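Seed Loss in Shared Kitchens: Packing Poppy and Sesame for the Akbulut Bakery Sale
Project report, Food Studies practical
Defne Ertürk

Background
Our class packs small bags of seed for the Akbulut bakery sale each June. The bakery gives us poppy and sesame in bulk, and we sell the bags to pay for oven time. Last year the stock sheet did not match the number of bags sold. My project looked at where the missing seed went.

Method
I followed one delivery from the sack to the sale table. The delivery weighed 3,954 grams after I took off the weight of the tub. Each bag was meant to hold 60 grams. I used the same Jokeck scale for every weighing and set it back to zero between bags. Bags were filled with a metal scoop and folded by hand. Spilled seed was brushed into a cup and weighed at the end of the shift, and none of it was sold.

The work surface matters more than I expected. Bare wood has joints that hold poppy seed, so a pale cover makes cleaning up easier.
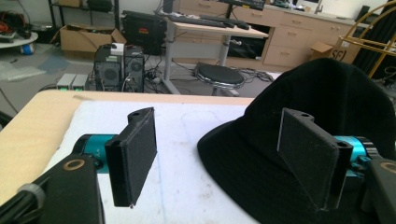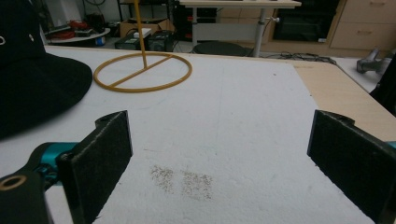 Results
The first half of the delivery, 2,032 grams, was packed with the scoop alone. For the rest I added a paper funnel. Spillage was lower with the funnel, but packing was slower and two people asked to go back to the scoop. Most bags were over the target weight. Overfilling took more seed than spilling did, and I think it explains most of last year's gap.

Problems
The scale only reads whole grams. I also changed the funnel and the seed at the same time, because the poppy ran out, so the two halves are not a fair match.

Next steps
I would repeat the test with one kind of seed and check each bag before it is folded. Akbulut has agreed to set aside another tub for us next term.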